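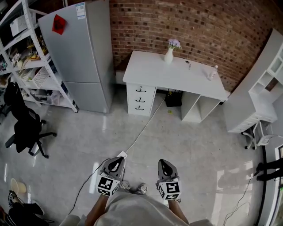

Finding the original study behind a claim in a nutrition review

Posted 2023-01-06 in Research Help > Nutrition and Dietetics

Poirier
I'm in my second term of a dietetics program and have to write an evidence summary on fiber supplements and constipation in older adults. I found a review article that says psyllium "improved stool frequency in most trials" and gives 3 references after the sentence. I looked them up. One is another review, one is a trial in adults under 50, and the last is a conference abstract with no full paper that I can find. My instructor wants us to cite the original research wherever we can.

Do I cite the review and leave it at that, or do I have to keep digging? I have access to PubMed and whatever our library pays for. I also tried Visura, the search tool our library added in August, but it gave me 43 results and most were on children.

Baduletti
Keep digging a bit, but put a limit on it. What I would do:

Open the review that your review cites and go to its table of included studies. Most systematic reviews have one, sometimes in a supplement file and not in the article itself. The table should list the age range of the people in each trial, so you can pick out the ones in older adults without opening every paper.

If there is no table, it is probably a narrative review. You can still use it for background, but I wouldn't rest your main point on it.

For PubMed, search psyllium AND constipation, then use the age filter on the left side. You have to click "Additional filters" first to get the 65+ box. Be careful with it – the age filters depend on indexing, so very new papers can drop out. Run the search once with the filter and once without, and skim the newest titles in the second list.

For the conference abstract, search the first author's last name plus psyllium. Sometimes the full paper came out 2 or 3 years later under a different title. If nothing turns up, you can cite the abstract as an abstract, but say so in the text. Abstracts leave out most of the methods, so you can't really appraise them.

On Visura, I don't know that one. If it has a field for population, try "aged" and also "older adults."

Patetti
just cite the review, everyone does. instructors don't check

Poirier
Thanks Baduletti. The second review did have a table, in a separate PDF. Two of the trials in it were in people over 65 and the library has both. One of them found no difference in stool frequency compared with placebo, so "most trials" is going to need some rewording in my summary.

I couldn't find a full paper for the abstract so I left it out and put a line on it in my search notes.

Baduletti
Good. Check the dose in each of those trials before you compare them, and how long people took it. Also check how each one defined constipation. Some use the Rome criteria and some only go by what the participants reported. If your assignment has an appraisal section, that is a difference you can write up there.

This thread is closed to new replies. To ask something similar, start a new post and choose a subject area.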